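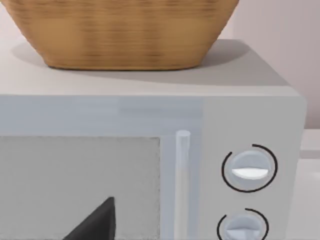

Storage on top of kitchen appliances in shared accommodation

I am responsible for the upkeep of a shared kitchen at Flovham, used by the occupants of 8 rooms. The kitchen has very little cupboard space, and residents have taken to placing their belongings wherever a flat surface is available. A large woven basket standing on top of a light grey microwave is typical of the arrangement I have in mind. Our house rules, which were last revised in May, say only that "appliances must be kept clear where required". I should be grateful for advice on how this wording ought to be understood, whether a general ban would be excessive, and how other houses allocate storage fairly. The shelves we do have were divided by room number before I took up the post, and the occupants of the larger rooms appear to have done rather well out of it.
Posted by Sinier House Office

The wording you quote is too vague to be enforced and should be replaced. The requirement for clearance is set by the maker of each appliance and differs between models. Some instructions call for an open space above the casing, others permit light items, and a few are concerned only with the sides and rear. The correct course is to obtain the instruction booklet for each appliance in the kitchen, note the figures given, and put them in the house rules under the name of the appliance. If a booklet has been lost, the model number is normally found on a label at the back or inside the door, and most makers will supply a copy on request.

Until this has been done, I would advise that the tops of all heating appliances be kept clear. A short notice to residents is sufficient. It should state the date from which the rule applies and where displaced items may be taken in the meantime.

On the question of shelves, division by room is seldom satisfactory. At Wustgate, where I administer 218 rooms across several buildings, each resident is allotted one shelf of equal width and one place in the refrigerator, whatever the size of the room. Bulky items such as baskets, stock pots and bread bins are kept in the resident's own room or on a common rack marked for the purpose. Items left elsewhere are moved to the rack and, if unclaimed after 2 weeks, are treated as lost property. We receive some complaints in the first month of each letting year and very few afterwards.

You should check whether the shelf allocation is mentioned in the letting agreements. If it is, it cannot be changed by notice alone.
Posted by Wustgate Lettings Desk

We had the same trouble with shelves. A tall unit was bought for the corridor and it was full within a short time, mostly with carrier bags. It was later removed as it stood in the way of the fire door. I would suggest measuring first.
Posted by cuevas471

The letting agreements do not mention shelves. I shall request the missing booklets and circulate a revised rule with the next kitchen notice.
Posted by Sinier House Office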